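Hurneck Savers' Circle
Minutes of the November meeting, held in the back room at Skeneo

The meeting opened at 7.30 pm with a very good turnout. The minutes of the last meeting were agreed.

1. Matters arising
The shelf of borrowed books on money and banking has been tidied. Two are still out and members are asked to look at home.

2. Fixed-rate or easy access?
The main talk of the evening, and a lively one! Members compared what happens to a savings pot when the bank's rate falls soon after the account is opened. Several had fixed for 2 years and were glad of it; others liked being able to get at their money and said they slept better for it. A show of hands was split almost down the middle. It was agreed that anyone fixing should first put by enough for a broken boiler or a car repair.

There was a good question on why savings rates seem to drop faster than mortgage rates. We ran out of time to do it justice, so it goes first on the next agenda.

3. Inflation and the shopping basket
The basket kept by members since spring now has 49 items in it, all priced at the same shops in Brimimgate each month. Butter and coffee caused the most groans. The chart drawn up from the figures was much admired – the line for fresh vegetables wanders all over the place – and will be pinned up by the door. Members wished to add bus fares. Agreed.

4. Spring outing
The trip to the old counting house at Arthur is going ahead. The coach holds up to 60, and friends and family are welcome. Names on the sheet, please, with any dietary needs for the lunch.

5. Money matters
The circle has £135 in hand after paying for the room. It was agreed to leave the subscription as it is and look again in the summer.
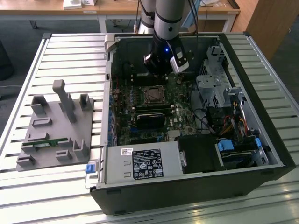 Computer tower with the side panel off, motherboard and memory showing.

6. Any other business
A member offered to bring along a collection of old building society passbooks, to great delight. Tea rota for next time is full, but more cake would be welcome.

The meeting closed at 9.10 pm.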